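Dishwasher vs hand washing, is the saving real?

pralterby_pete
Bramex claims I'd save more than 1000 gallons a year by switching from the sink. I don't buy it. Who measured that, and how long did they leave the tap running?

foulkes40
Depends how you wash. Mine cost 600 dollars and my water bill hasn't moved since February.

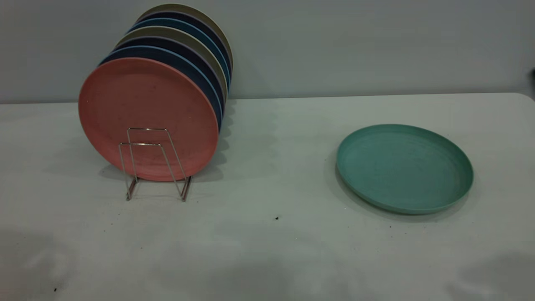

Plates and rack, Thursday night

T_Lougher
One bill proves nothing, foulkes. Did you only run it full?

foulkes40
Mostly – but I'm done taking a sales brochure's word for it.

pralterby_pete
Same. A basin and a rack takes me 30 minutes, tops.

T_Lougher
Then read your meter before and after. Otherwise you're both guessing.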